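Finally got the old backing tracks off the laptop. 473 files, mostly wav, a few weird ones I don't even remember recording. Spent most of January putting this off.

So. Been using Gradix for the batch convert. Small audio tool, does wav to flac and back, trims silence, fixes the sample rate if you ask it to. Aravind Raju put me onto it, he runs his whole sample folder through it. Setup took two minutes. Figuring out the output folder took longer, it wants you to pick it BEFORE you add files or it dumps everything next to the originals. Which it did. Twice.

Speed is fine. Didn't time it properly, made tea, came back, done. 18 files failed though. Log just says "header" and nothing else, very helpful. Opened a couple in Harnberg and they play ok so no idea. Saved them out again from there and Gradix took them without complaning.

Things I don't like: no undo, the tag editor is tiny, and it forgets the normalize setting every time you close it. Every time. I've got it on a sticky note now. 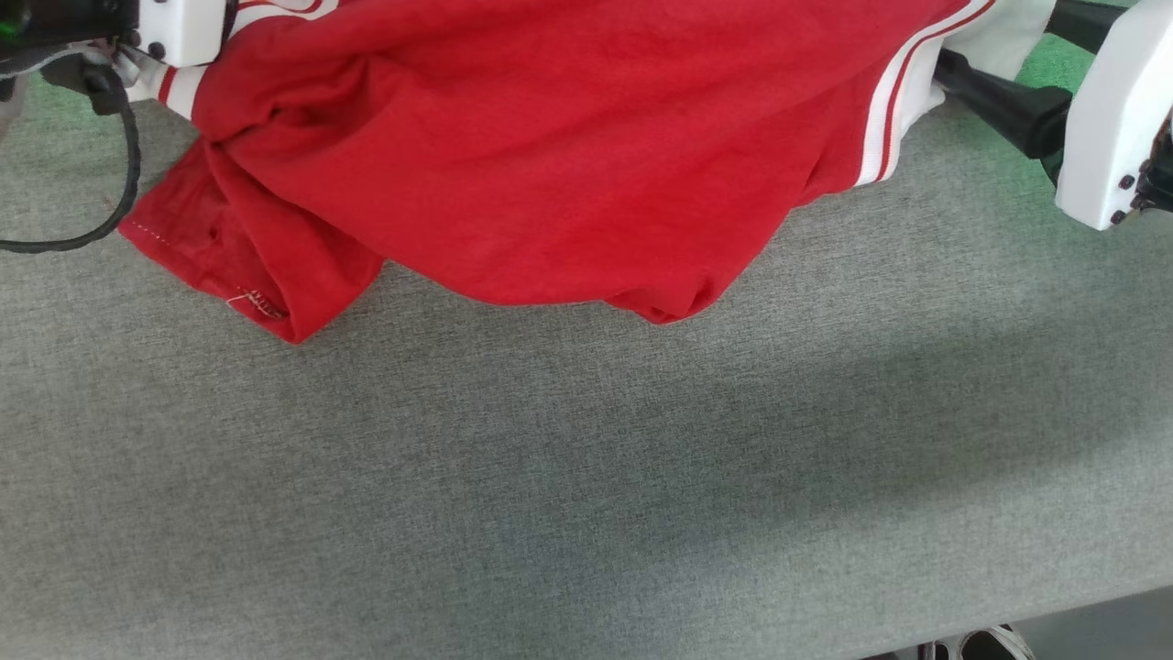 Also the trim thing is too agressive on default. Ate the front of a soft piano intro. Put the threshold down a lot and leave a bit of padding, you'll thank me.

Next up is the MIDI stuff, 4 folders of it, probably a different program. If anyone has something that keeps the track names let me know. Ok got to run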